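Best glue for end grain on a wooden peg? (kids' ring toss)

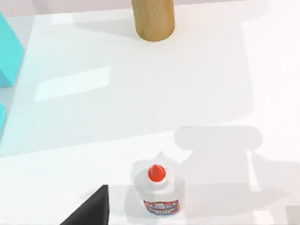

Image credit: Akande / Fillness community gallery

14 comments | 6 shares | Print | E-mail this page

Posted by Kieran Wainwright

Hi everyone! I'm making a ring toss set for my niece's birthday in October and I'm having way too much fun with it. The base is a pine board and I've cut five pegs from a thick dowel. My plan was to stand each peg on the board with a blob of white glue and let it dry overnight. I tried that with one and it held fine until my nephew hit it with a ring from across the yard, and then it popped right off, clean as a whistle. The glue stayed on the board and hardly any of it stuck to the peg.

Did I use too little? Is white glue just wrong for this? I've got 20 more of these to make if the school fair wants them (they asked!!) so I'd love to get it right before I start. I'd also rather not use anything stinky, as I work at the kitchen table.

Share (2) | Print | E-mail

Posted by Aris

Oh, I love this kind of project! Your glue is fine. The trouble is the joint. The bottom of a dowel is all end grain, and end grain is like a bundle of drinking straws. It sucks the glue up and leaves you with next to nothing on the surface, so the peg is barely holding on.

Two things will help. First, size the end. Thin a little white glue with water, brush it on the bottom of the peg, give it 20 minutes, then put on your regular coat and set it in place. You'll be amazed how much better that grabs.

Second (and this is the one I'd really push you toward) drill a hole! Use a bit the same width as your dowel, go halfway through the board, and glue the peg down into it. Now the sides of the peg are glued too, and when a ring smacks it the wood takes the hit. I made a set like this for a summer camp and those poor pegs have been stepped on, sat on and left out in the rain. One board split. The pegs are all still in!

If you don't have a big enough bit, run a screw up from underneath into the peg along with the glue. Drill a pilot hole or you'll split the dowel, ask me how I know. Wipe the squeeze-out with a damp rag before it skins over, especially if you're going to stain, or you'll get pale blotches all the way round the bottom.

And leave it alone for a full day before anybody throws anything at it.

Share (17) | Print | E-mail

Posted by kernex

hot glue, done in a minute. did 40 of them for a church picnic and lost maybe three

Share (0) | Print | E-mail

Posted by Kieran Wainwright

Aris, thank you, the drinking straw thing makes so much sense! I borrowed a spade bit from next door and did the first board tonight. The holes came out a hair loose so I wrapped the end of each peg with a strip of brown paper soaked in glue, and they feel really snug. Rope rings next. Does anyone have a trick for joining the ends so they don't come apart?

Share (1) | Print | E-mail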